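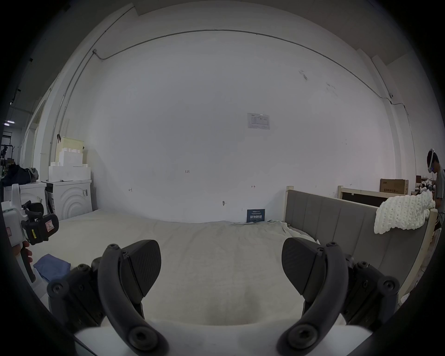

Guest Rooms at Pumholm

Pumholm has been changing over its bedrooms since June, one room at a time, with guests still staying in the rest of the house. This page collects notes and pictures from the work. Ohemaa Issahaku chose the furniture and the linens. Senyo Mahama handled the deliveries and the stairs, which are narrow and have a turn halfway up.

Last updated 2018-07-27.

The bed

Large bed with a light grey-white sheet, wrinkled and gathered into a loose pile toward the wall. We tried two weights of sheet before settling on the lighter one. It creases more but dries in one afternoon on the line, and with the washer we have that matters more.

The headboard

Grey upholstery with vertical channel stitching, set in light-colored wood, with a short post at the near corner. The channels collect dust. A soft brush on the vacuum takes care of it, top to bottom, once a week.

The model is called Hernitz and it came in two boxes. The bolts supplied were too short for our side rails, so Senyo bought longer ones in town. If you are fitting the same one, check them before you carry anything upstairs.

The blanket

White chunky knit with thick loops, hung over the top of the headboard. It snags on rings and watch straps. Wash it cold in a net bag and dry it flat - hanging it wet will stretch it, and it does not go back.

The blue cloth

Left crumpled on a corner of the bed. Blue cloths are for dusting in this house and nothing else. Kitchen ones are kept downstairs.

Costs

The blanket was 51 and the headboard 198, both before delivery. The whole job, all rooms, has come to 2,941 so far. Mansa Asamoah set aside up to 1,000 more for curtains and lamps, and most of that will go on the curtains.

Still to do

Curtains for the two rooms at the back. A second blanket, if Lamptey gets the same yarn in again. Valquíria Bragança has offered to knit one if they don't.

The old headboards are in the shed and free to anyone who can collect them. Ask for Mansa at the front desk and bring a van, as they don't come apart.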